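Angate Student Robotics Club
Second progress report to the Zurwood Fund
9 Dec 2022

What the grant was for

The Fund gave us money in August to run a home-based manipulation project with secondary students. They would collect demonstrations of small household tasks using hand-held grippers, train a simple policy on them, and run it on the club's arm before the spring showcase. This report covers the first two of those. The third has not started, and I would not promise it for the date in the application.

Where we are

Students have logged 571 demonstrations against a target of 1,963 for the whole project. That sounds like a fair start. After review, though, nearly a quarter had to be set aside. The usual fault was a run that ended before the object was released. A few were labeled with the wrong task. The review took far longer than planned, and the application had no line for it at all.

We have 23 students on the roll. Attendance drops when schools set tests, and the last two weeks of November were thin. Those who stay are good at the work, better than I was at their age, but being good at moving a block into a box does not mean they understand what the model does with it. Two of the five work groups can explain their training curves. The other three can read them out.

The training side

The first model, trained on put-in-the-box runs only, gets a respectable score on held-out recordings. I don't put much weight on that. The held-out runs came from the same homes as the training runs, and when we held back one home completely, the score fell by more than half. The Nunimetti starter kit suggests ignoring this at the beginner stage — we have decided not to.

We did agree to keep the homes as they are. The original plan asked families to clear a surface and use a plain mat, and it produced tidy recordings that looked like one another and taught the model very little. The box task is now done at ordinary tables, among stationery, schoolbooks and whatever else lives there, the family cat included.

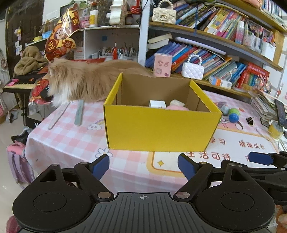 Witkowska, reading a draft of this report, replied that I was being too hard on the numbers: the students found the held-back-home problem themselves, and a club that finds its own mistake in the first term has earned its money. I accept the first part. The second is for the Fund to judge.

Spending and requests

Equipment is within budget. Storage is over, and will go further over if we reach the full target. We ask to move the unspent travel money to storage, and to replace the target of 1,963 with a smaller number of reviewed runs from more homes. A revised schedule will come with the next report, along with the held-back-home scores for each group.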